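Teaching an Arm to Work Inside a PC: My Project Report
Course project, Bisirico lab

My question for this project was pretty simple: if you train a robot arm on demonstrations of PC repair, does it help to start every demo from the same spot, or should you mix the starting positions up? I went in thinking "same spot" would win, mostly because it's easier on me. (I was wrong, but I'll get to that!)

I called my two training sets Flider and Clirkavby. Flider is the tidy one, where I brought the arm to the same pose over the case before every demo. Clirkavby is the messy one, where I let it start pretty much anywhere above the case. Each set got 100 demos of moving in to a target point near the CPU socket. No picking up parts or plugging anything in, just getting to the right place without bumping the metal.

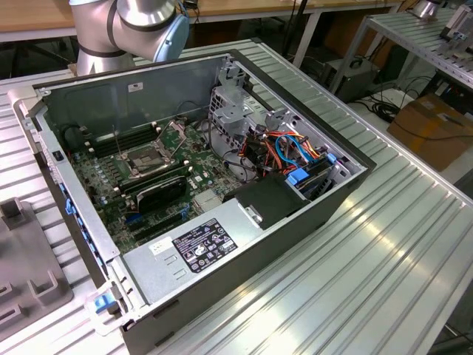

Figure 1. The arm over the open tower. The socket lever and bracket are up.

I picked the socket area as the target because it's easy to find by eye and there's a lot of stuff nearby to run into. The drive cage and the cables were my big worry. Cables never sit quite the same way twice, and I figured a model trained on one layout would freak out over another one. So I nudged the cables a little between batches in both sets, to keep it fair.

Testing was the long part. I ran 134 trials in total, split evenly between the two models, and I used starting poses that weren't in either set. A trial counted as good if the arm stopped over the target and never touched the case.

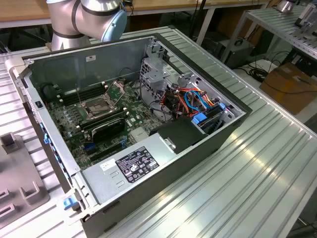 The Flider model failed 17 times and the Clirkavby model failed 6 times. That's a bigger gap than I expected! Most of the Flider failures looked alike, too: the arm would drift back toward its old starting pose first and then come in at a weird angle. With Clirkavby I couldn't find any pattern in the misses, and I watched those recordings over and over.

Tuulikki Laaksonen, who read my draft, asked if the messy set only won because my test poses were messy too. Fair point. I should have run some trials from the Flider pose as well, and I'd do that first if I got another month with the arm. I'd also like to try a different case, because everything I have comes from one tower and I can't say how much of this carries over.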